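Is the no-touch washroom worth the money?

Residents of the Brosmont building will have had the letter by now. From October the management company, Sometti, wants to replace every tap in the shared washrooms with the touchless kind, and the cost will be added to the service charge. We are told the change will "transform hygiene" and cut water use. I have read the letter twice and still can't find out how.

The saving is put at 2,000 litres, with no mention of whether that is per month, per year or per floor. The only evidence is a trial at Tririlholm, where 262 people filled in a form. They were asked if they liked the taps. I like plenty of things I wouldn't want to be billed for. 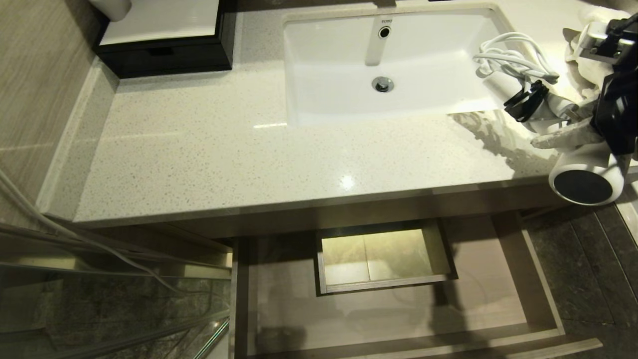
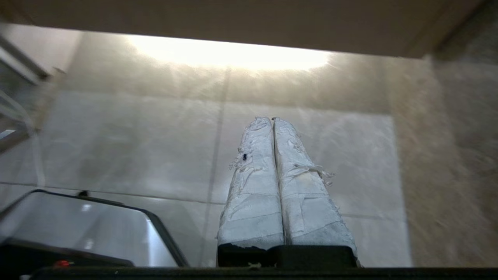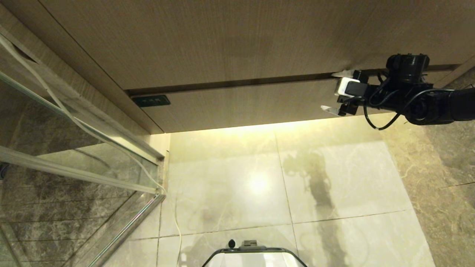 Photos: Veres

My own doubts are duller. A lever tap can be mended with a washer and a bit of swearing. A sensor tap needs power, and when it fails you stand there waving at it with soap up to your wrists. Who comes out to fix it, and how soon? The letter says "prompt support", which was also the phrase used about the lift.

Then there is hot water. Anyone who has used a sensor tap at a motorway services knows the temperature is whatever somebody else decided. Older residents have asked if they will be able to change it. The reply was that this is "under review".

Sometti says around 100 households have already responded, and that most are in favour. It hasn't given the figures. If you haven't replied, the form is on page 2 of the letter, and there is a box for comments, though it's a very small one.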